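Morning Round on Cell Two

What it takes to keep one small robot arm honest at a repair shop in Grerncombe

May 9, 2025

Ten past seven and the lights over cell two are already on. Coffee on the windowsill, never on the bench. That's rule one here.

The shop belongs to Ongart, a small outfit that rebuilds hand tools and bench gear for half the county. Cell two is the newest thing in the building. One arm, one gripper, one wrist camera, one long table. It went in last December and it sorts, picks and hands over parts for the two people working the bench next door. Slow, by factory standards. Nobody minds slow. What they mind is a missed pick at four in the afternoon with an order due in Lirnthorpe.

So, the morning round. Gripper first. Jaws open, jaws closed, wipe the pads, look for a split. Pads are cheap and they go without warning. The spares get taped in place, double-sided, trimmed with a knife, pressed down hard and left alone for the length of a coffee. Screws came with the kit but the tape swaps faster and the crew has stopped arguing about it.

Then the cable along the forearm. Run a hand down it, elbow to wrist. Any kink and the clips come off and go back on with more slack. There was a week in winter when the camera dropped out every time the arm reached far left, and everybody blamed the software. It was a clip. One clip, two days lost.
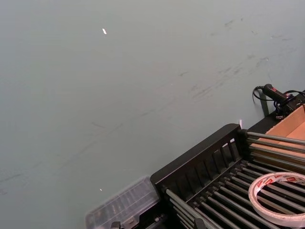

The wrist camera's view at cell two, with the black rack, the tape and the scuffed tabletop.

Camera check next. Lens cloth, then the arm goes to its home pose and someone looks at the screen and compares it with a print pinned to the wall. If the rack edge has moved in the picture, somethings been bumped. Could be the rack, could be the camera bracket. You check the bracket first.

The table is its own subject. Grey-green, matte, picked so it wouldn't throw glare back up at the lens. It does that job fine. It also shows every mark. Scuffs don't bother the picking program much but bright little scraps do, a sliver of something white can pull the vision off a small part. Hence the brush on the hook. Bench gets swept before the first run and again after lunch, and if you ask the crew which one gets skipped they will all point at each other.

Every 1000 cycles the arm gets a proper going over. Bolts at the base, torque wrench, marker line across each head. Joint by joint at low speed, one person listening. The counter read 243 on the morning we visited, so no wrench, just the quick round and a note in the book. The book is paper. Brelluver, the installer, offered a tablet version and it lasted untill the tablet got dropped.

Last thing is the test run. 100 picks, same part, same spot, speed turned down. Misses go in the book with a time next to them. More than two and the round starts over from the pads.

By eight the speed is back up and the bench next door is taking parts. Coffee's cold. The afternoon sweep is on the whiteboard, no name beside it yet.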